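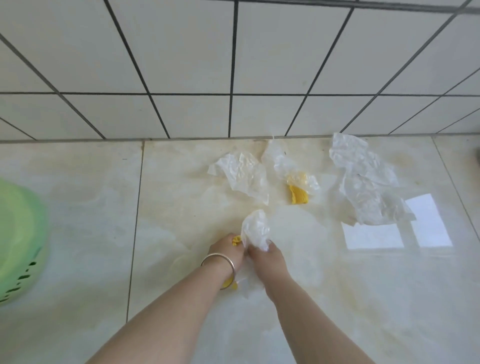 Siriporn Petchrat objected, at the first reading of our plan, that a person who folds the same cloth all day stops folding like a person, and that a learning system would then copy the tiredness together with the skill. We kept her objection in mind during the whole collection, and the present section explains how it changed our procedure.

3.2 Collection of the bagging examples

Figure 4. View from the head camera during the bagging task in the Trekgate set. The left hand holds the yellow cloth and the right hand holds a plastic bag.

The examples for the bagging task were recorded by people working with their own hands, without any robot. Each person wore a head camera, so that the recorded view is close to the view which the Prarkero robot has from its own head during execution. We did not use gloves or markers. Earlier tests in the Drurnon laboratory showed that gloves change the way in which a thin bag is opened: the fingers press more strongly and the rubbing movement at the mouth of the bag disappears almost completely.

The task was given in one spoken sentence: put each cloth in a bag. We did not prescribe the order of the hands, the number of folds, or the place where the finished bags should be left. This freedom makes the examples less uniform, and the first version of our policy suffered from it. However, when we later prescribed a fixed order, the policy failed as soon as a bag stuck to itself, and it had no example of how to recover.

Following the objection mentioned above, we limited a session to 3 cloths, after which the person changed to a different household task. The complete set contains 92 sessions. A session was kept also when a cloth fell or a bag tore, provided that the person continued and finished. We removed only the sessions in which the hands left the view of the camera for a long time.

Plastic bags are difficult for the segmentation step. Figure 4 gives a typical case: the film is translucent, it lies on a glossy floor, and the reflection of a window is partly overlapped by the folds of one bag. Our depth estimate is not reliable in such areas. For this reason the labels of the bag were drawn by hand on selected images and carried forward by tracking, while the labels of the cloth and of the forearms were produced automatically and only checked. The yellow cloth remains easy to find also behind the film, and we used it as a reference when the outline of a bag was uncertain.

Two persons labeled the start and the end of every grasp. They often disagreed about the moment when the cloth enters the bag, because both hands are then close together and the direction of the movement cannot be decided from a single image. We therefore gave the labeling tool, called Sebastian, a function to play the images before and after the selected one. The remaining disagreements were kept in the data as an interval instead of one time point, and the training loss described in Section 3.3 accepts any value inside this interval.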